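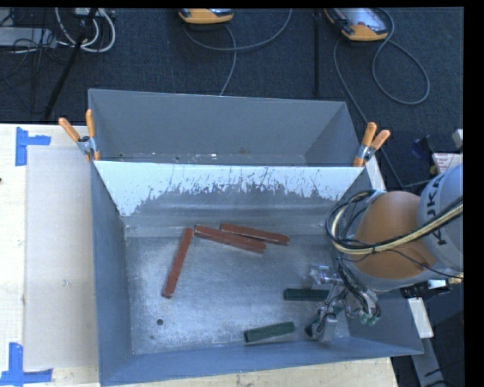 Chapter 6
Sheet Metal Bins and Bulk Storage of Small Bar Parts

6.1 Scope of the chapter
6.2 Bin geometry
6.3 Floors and surface wear
6.4 Coated walls
6.5 Orientation and nesting of bars
6.6 Worked problem: the Planditon store
6.7 Exercises

Terms introduced: compartment, divider, draft of a wall, drain hole, coating loss, nesting, mixed load

6.1 Scope of the chapter

Chapter 5 dealt with parts held in racks and trays, where each part has a fixed place. In bulk storage the part has no fixed place. It comes to rest wherever the floor, the walls and the neighboring parts allow, and the next person or device to handle it must find it there. The container therefore has a direct effect on how long retrieval takes and on how much damage the parts receive.

The discussion is limited to open metal bins used on a bench or table. Deep floor-standing hoppers are treated in Chapter 9. The parts considered are short straight bars, a shape chosen for two properties. A bar has a clear long axis, so its orientation can be stated as a single angle when it lies flat. It also has straight sides, so two bars can come to rest against each other along part of their length.

6.2 Bin geometry

A bin is described by its floor, its walls and the number of its compartments. Walls may be vertical or sloped. The angle by which a wall leans from vertical is called its draft. Draft makes it easier to reach a part lying near the base of the wall, and it guides a falling part toward the floor. It also reduces the floor area for a given opening.

A divider separates one compartment from the next. A sloped divider takes floor area from one side or from both, depending on how it is formed. Where compartments differ in size, the larger one is normally assigned to the part with the higher rate of use. Delorme bins, used in the problems at the end of this chapter, have a front compartment with an opening 605 mm wide and a smaller rear compartment of the same width.

Some floors are pierced by a round hole near a corner. In this book any such opening is called a drain hole, whatever its original purpose. The rule for drain holes is simple: the smallest dimension of the stored part across its long axis must be greater than the diameter of the hole. A bar that is wider than the hole cannot pass through it endwise.

6.3 Floors and surface wear

A bare metal floor is scratched in service. Parts slide when the bin is loaded, when it is tilted, and when a neighboring part is dragged away. Light scratches do not affect the strength of the floor and are not a cause for replacement. They do change its appearance. A worn floor reflects light unevenly, with bright patches beside dull ones, and under a single overhead lamp a bright patch may be mistaken for the edge of a part. Lighting is covered in Section 6.5.

Loose debris is a separate matter. Chips and grit collect along the foot of the walls and should be removed each time the bin is emptied.

6.4 Coated walls

Walls may be left bare or given a coating. A coating on a sloped divider receives more wear than one on a vertical wall, as parts strike it and slide down its face. Loss usually begins at a scratch and spreads outward, leaving a ragged boundary between the coating and the exposed metal. Coating loss is reported as the percentage of the original coated area that is now bare. The method of measurement, with a transparent grid, is given in Appendix B.

Flakes from a failing coating fall among the parts. For parts that will be glued or painted, a bin with visible flaking must be taken out of use.

6.5 Orientation and nesting of bars

When bars of two types share one compartment, the contents are called a mixed load. Color is the most common means of telling the types apart. Two bars are nested when they lie nearly parallel and in contact along their sides. Nested bars are harder to grip singly, and the problem is greatest near the base of a wall, where access is limited on one side.

Bakari Makori's trials at the Pivis plant, summarized in Table 6.2, recorded 1,509 retrievals from mixed loads. Of these, 900 involved a bar lying clear of all others. The remaining 609 form the data for Exercise 2.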